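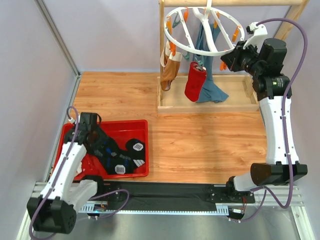 Page last changed: October, by Selina Bühler

Hanging socks to dry from a bin

This page covers moving a batch of washed socks from a bin to a drying rack with a circular hanger. It applies to everyday cotton and cotton-mix socks. Wool socks should be dried flat and are dealt with on a separate page.

What you need

- a rigid bin with a raised rim (the red one shown is a good shape)
- a drying rack that stands steady when pulled from one side
- a circular hanger with clips
- a flat floor or worktop between the two

Setting up

Stand the rack at the back of the work area and the bin at the front, to one side. Keep the space between them clear. The hanger must turn freely; if it catches on the rack, move it along before loading. Leave 15 cm between the lowest sock and any surface underneath.

Spin the load at 400 rpm or higher before you begin. Socks that still drip should go back in the machine.

Sorting

Socks come out of the wash in a tangle, and dark pairs are the slowest to separate. With black socks, look for the coloured parts first. The ones in the bin have royal-blue stripe accents and gray panels, and either can be used for matching. Where socks carry label patches, as these do, check whether the patch is meant to stay on before washing. Paper labels must come off first.

Take one sock at a time from the top of the heap. Do not pull from underneath, as this tightens the tangle. Turn each sock the right way out and smooth the heel.

Hanging

1. Clip the first sock by the toe. The cuff hangs down and the elastic is not stretched by the clip.
2. Turn the hanger half a turn and clip its partner opposite. This keeps the ring level.
3. Continue in opposite pairs. Leave an empty clip between neighbours if there is room.
4. Stop at 6 pairs on a small ring. Beyond that the middle dries slowly.
5. Check the bottom of the bin for small items before putting it away.

Drying

Indoors, open a window or run a fan on its lowest setting. Turn the ring once, halfway through. Thick sports socks are ready when the toe seam feels dry - the leg always dries first and is a poor guide.

Corrections to the clip spacing were sent in by Marisol Carrillo.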